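Valentina Jara, Mahuika bench notes, 6/25/19

Re-setup of the two-arm tape cell at Lilstead today. Posting it in order for whoever has it next.

1/ Cell is two silver arms facing each other across a table, parallel grippers, black dish rack as the drop target, cardboard tray beside it as the pick source. Program is the Brakix build from August, lightly edited.

2/ Complaint from Hatem Ouazzani's shift: release point on the right arm had wandered toward the tray side. Taught point re-done with a roll in the jaws, over the rack, before touching any offsets.

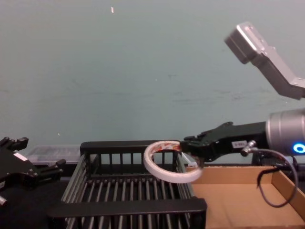
3/ Offset came out at 4 mm in X, 2 mm in Z. Both entered in the tool frame and left out of the base frame. If you put them in base, the left arm's shared waypoints move as well and you get to teach everything again.

4/ Next, cable slack. Gripper lead needs enough loop for full wrist rotation and no more. Too long and it drags on the tray wall, too short and it loads the connector.

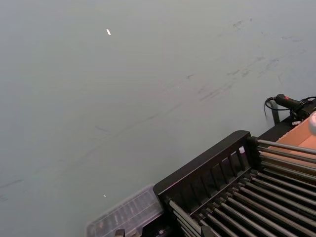 5/ Rule I use: jog the wrist to both limits at 10% speed, watch the loop, then tie off. Connector screws finger-tight plus an eighth of a turn. Wondimu Adugna has the driver that fits.

6/ Approach height over the tray next. Jog down to the roll with jaws open, confirm both fingertips clear the rim, save. Left arm stays parked by the rack with its gripper open.

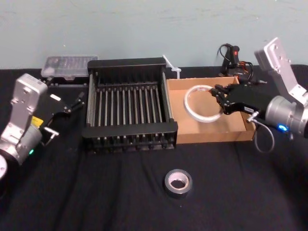
7/ Grip force. White tape deforms if you run the default. Dropped the setpoint by two steps and re-checked hold with the roll upright. Different core, different number, so log it per roll type.

8/ Verification was 126 cycles at reduced speed, 13 of them with a pause and resume mid-transfer. No faults logged. Full speed is for Noeline Hapeta to sign off.
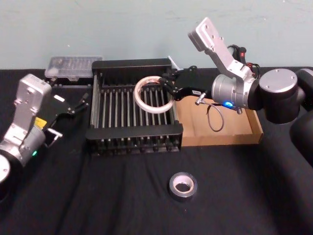

White tape roll held upright over the rack slots, right gripper. Duct tape in the foreground.

9/ Still open: jaw pads on the left gripper are due for replacement, parts on order through Fladwood. Backup of the new points is on the cell controller under today's date.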